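Grembridge Halls and Workspaces
Vacancy: Hall and Activities Assistant (part-time, Donwood site)

Applications are invited for the post of Hall and Activities Assistant at Donwood Hall, one of the shared buildings managed by Grembridge Halls and Workspaces. The post is offered in the first instance as a fixed-term contract of 12 months. An extension may be considered, subject to funding.

Background

Donwood Hall is let by the session to training providers, community groups, small firms and colleges. The main room is used for practical workshops, rehearsals and demonstrations, often with more than one group present at the same time. Furniture and equipment are moved frequently, and hirers rely on Grembridge staff to have the room ready when they arrive and to return it to its usual arrangement when they leave. The register of regular hirers now holds more than 1,000 names across both sites.

The post-holder will report to the Site Manager and will work alongside the bookings team at the Fairweather office. Occasional cover at Fairweather will be required, for which travel expenses are paid.

Main duties

Setting out tables, chairs and display furniture according to the booking sheet
Receiving hirers, showing them to their part of the room and explaining the fire procedure
Keeping walkways, steps and the area beneath the balcony free of bags, boxes and trailing leads
Checking the platform before and after each session and reporting any damage
Cleaning the wall mirror and wiping down tables between bookings
Replacing cleaning supplies and recording stock used
Breaking down empty cardboard packaging and taking it to the recycling store
Completing the closing checklist and securing the building

The post-holder may also be asked to assist at the open day held each October.

Person specification

Applicants should be able to demonstrate:

Experience of working with the public, whether paid or unpaid
The ability to follow a written room plan and to work without close supervision
A courteous manner, including when the building is busy
Basic competence with email and an online calendar
Willingness to undertake training in manual handling and first aid

Previous experience in a hall, theatre, school or leisure centre is desirable. No formal qualifications are required. Reasonable adjustments will be made for disabled applicants, and candidates are encouraged to discuss these with us at any stage.

The working environment

The room is open in plan and can be noisy when several groups are present. The work involves standing for long periods and some lifting. Protective gloves are supplied and a locker is provided.

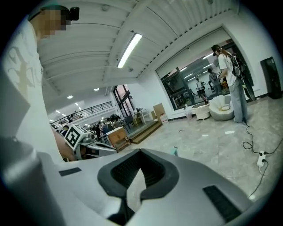

The main room in use, with the balcony, platform and wall mirror.

Hours and conditions

The post is for two shifts a week, with some evening work by agreement. Annual leave is calculated in proportion to hours worked. A probationary period of nine weeks applies. The appointment is subject to two satisfactory references.

How to apply

Application forms may be obtained from the Fairweather office or from the reception desk at Donwood Hall. Completed forms should be returned to Recruitment, Grembridge Halls and Workspaces, Misberg House, and must be received by 2024-03-16. A curriculum vitae will not be accepted in place of the form.

Shortlisted candidates will be invited to an interview and a short practical exercise at Donwood Hall. Applicants who have not heard from us within two weeks of the closing date should assume that they have not been shortlisted on this occasion.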